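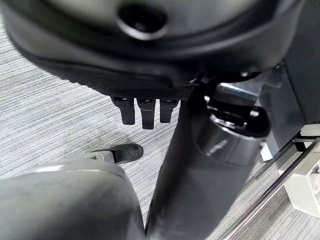

Close view of the dark grey housing, with the three black tabs below it.

Progress report to the Breldale Fund: Anska household giving and decluttering scheme
August 2, 2024

The grant was for two things: helping families in Breldale and Coughlan send back or pass on presents they don't want, and getting more of them to write thank you notes. We are past the halfway point and the results are mixed.

Notes first. We printed 3,000 blank cards and had given out 1,152 by the end of last month. That figure will look healthy in a table. I would be careful with it. A card handed over at a library desk is a card handed over, and we have no means of telling whether it was ever written, let alone posted. We asked 200 households to tell us what they did with theirs. Most did not reply, and the ones who did were, I suspect, people who write thank you letters anyway.

The swap shelves have done better. Coughlan's fills and empties without much help from us. Breldale's is slower and tends to silt up with scented candles and bath sets, which people bring in gladly and leave behind just as gladly. We now refuse both on alternate weeks. I am not convinced this changes anything except the mood at the door.

The Flodska home storage course, which the fund asked us to try, ran in February. Those who came enjoyed it. My own doubt is whether teaching people to label boxes reduces what is in the boxes – two households told us they had since bought more of them. I would not pay for a second round without a follow-up visit built in.

Spending is within budget apart from postage, which went over when the stamp price rose. We have covered this from the room hire line.

For the remaining months we propose to:
Hold back the unused cards until December, when people have someone to thank
Keep the Coughlan shelf as it is
Move the Breldale shelf nearer the school and try it there for one term
Put the same short questions to 100 new households, by telephone this time

The present target for thank you notes counts cards given out. We would like to agree a different measure before the final report is due.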